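Move-Out Condition Checklist – Unit 234, Dilton Court
Prepared for Planbridge Property Management
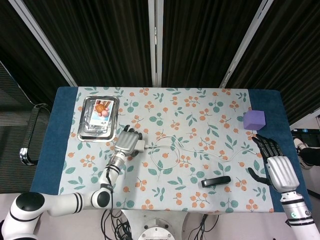
Table with printed berry-and-leaf cloth, nested metal trays

Inspection date: January 29, 2024
Inspector: Leszek Sowa
Present for owner: Celina Domański
Unit type: two bedroom, one bath, third level, end of building
Ratings: OK / Monitor / Repair / Not tested

ENTRY AND HALL
Entry door, frame and threshold – OK
Deadbolt – Repair. Bolt throws only when the door is pulled toward the jamb. Strike plate sits low. Move the plate and fill the old screw holes.
Door viewer – OK
Smoke alarm, hall – OK. Sounded on test button. Date stamp inside the ten-year limit.
Carbon monoxide alarm – Repair. Chirping. Replace battery and retest before listing.

LIVING AND DINING AREA
Walls and ceiling – OK. Nail holes at picture height on the north wall, normal wear. No charge to tenant.
Sliding door to balcony – Monitor. Rollers stiff, track dirty. Clean first, then decide on rollers.
Secondary lock on slider – OK
Outlets – OK. All read correct polarity on the plug tester.
Flooring – Monitor. Seam lifting by the slider, 3 inches long. Was already noted on the July walk-through by Bartosz Kaczmarczyk and has not grown.

KITCHEN
Range, all burners and oven – OK
Anti-tip bracket – Repair. Missing. Required before any showing.
Range hood – Monitor. Fan runs on high only.
GFCI outlets – OK. Both trip and reset.
Under-sink plumbing – OK. No active leak with basin filled and released. Old stain on cabinet floor, reads dry on the meter.
Dishwasher – Not tested. Supply valve was shut and I did not open it without the owner's approval.
Comment (C. Domański): Valve can be opened. It was closed after the hose was changed. Please run a full cycle on the return visit.

BATHROOM
Toilet – OK. Solid at floor, no rocking.
Tub surround – Repair. Caulk split along the back edge and at the faucet end. Remove and replace, do not go over the old bead.
Exhaust fan – OK
Hot water at tap – Monitor. Measured above 120 degrees F. Lower the heater setting and recheck after a day.

BEDROOMS
Windows, bedroom 1 – OK. Opens, locks and stays up.
Windows, bedroom 2 – Repair. Left sash drops when released. This is the egress window, so it goes ahead of cosmetic work.
Closet doors – OK
Smoke alarms – OK in both rooms

BALCONY
Railing – OK. No movement under hand load.
Deck coating – Monitor. Hairline cracks at the drain.
Exterior light – Not tested. No bulb in fixture.

MECHANICAL
Air handler – OK. Filter is new.
Condensate line – Repair. Slow. Flush and confirm flow at the outside end.
Electrical panel – Monitor. Breakers 15 and 17 are not labeled. Trace and mark.

FOLLOW-UP
Deadbolt, anti-tip bracket, CO alarm battery: Olszewski, first visit
Bedroom 2 sash: Olszewski, parts on order
Breaker tracing: Curkent
Caulk and condensate line: Planbridge maintenance
Listing hold stays on until the bracket, alarm and sash are signed off.

Comment (W. Szulc, leasing): Photos for the listing can wait for the caulk. Please send the signed sheet to Bożena Kołodziej with the keys – two door, one mailbox.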